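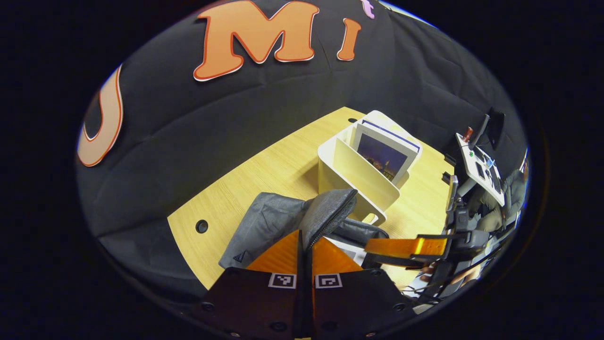 Teaching by Hand, Teaching from a Chair
Speaker notes, Tikthorpe meetup, 21 Jan 2026

Opening. Wait for the coffee line to sit down. Then ask who has taught a teenager to park. Leave the hands up a moment. Say the talk is the same problem, with a student who never rolls its eyes and never remembers anything either.

The task for tonight is a zippered pouch. Soft, gray, crumples however it likes. People expect me to pick something grand and I would like to lower that right away. A mug has the same shape on Tuesday's shelf as it does in your hand... no, cut that, say: a mug is always a mug. A pouch is a new object every time you set it down.

Two ways to show the job.

First way, by hand. You hold a gripper yourself, one in each hand if the task needs it, and do the thing. Point at the orange fingers on the slide. Point at the black-and-white tags on the plates below them: software can use tags like those to work out how far open the jaws are. Don't get drawn into tag sizes. Last May in Velis I got drawn into tag sizes and lost 9 minutes I never got back.

Good: it's quick, and you feel the fabric push against the fingers, a bit. Bad: you have a wrist, and your wrist cheats. It bends in ways the arm can't follow, and you won't notice until the arm tries.

Second way, remote control. You sit down and drive the real arm. Every move you record is a move the arm can make, because the arm just made it. You will also be slow. My first zipper by remote took almost 8 minutes and I needed a walk afterward. (Pause. Somebody usually laughs. If not, carry on with dignity.)

Slide: Kamath trial. Same pouch task, both ways, 3 people showing. Keep this short. What I want them to take home is the part about hesitation. When the person stopped to think in the middle of a grab, the arm learned to stop in the middle of a grab. It looked very thoughtful. It was copying a man trying to remember if he'd locked his car.

So, house rules, read them off the slide:

Decide what you're going to do before you start recording.
Move a little slower than you want to.
Keep the part that matters in view of the gripper camera. On a pouch that's the zipper edge.
If you fumble and recover, keep it. If you fumble and swear, keep it and turn off the sound.
Crumple the pouch differently every time. Your idea of random is the same 7 shapes, so let someone else do the crumpling.

Aside if there's time: the Stirnia rig story, short version only. The short version is that we showed it a whole afternoon of beautiful left-handed zipping and then mounted the arm on the right.

Likely questions.

"Which one should I use?" By hand for bulk, remote for the parts where the wrist cheats. Say "it depends" once and no more.

"How many tries does it need?" More than you'd like. Ask what their task is before giving any number.

"Can it do my laundry?" It can start.

Thank the hosts. Unplug own laptop, leave theirs. Adapter is in the side pocket.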